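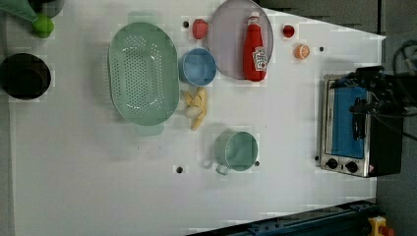 Sorting Hand-Me-Down Play Kitchen Sets

Clear a table before you open the bags. Mixed lots are hard to judge on the floor.

1. Group by use. Put dishes with dishes and food with food. Anything you can't place goes in a shoebox for later.

2. Check for small parts. If a piece fits inside a toilet paper tube, keep it away from children under three.

3. Wash hard plastic in warm water with dish soap. Rinse, then dry on a towel overnight - water trapped inside hollow pieces will grow mold.

4. Spot clean anything soft with a damp cloth. Check the care tag first if there is one.

5. Throw out cracked pieces. Glue doesn't hold up well to chewing.

A toy ketchup bottle can share a plate with the pretend food when you set up the first meal. 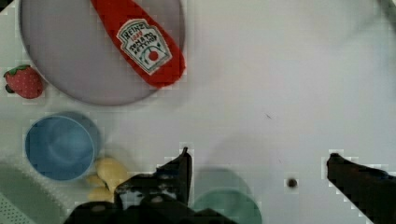 Page last changed: 7 Oct 2025

6. Store the sets in two bins, dishes in one and food in the other. Label the short end so you can read it on a shelf.

Thanks to Beatrice Lukumay for the note on drying.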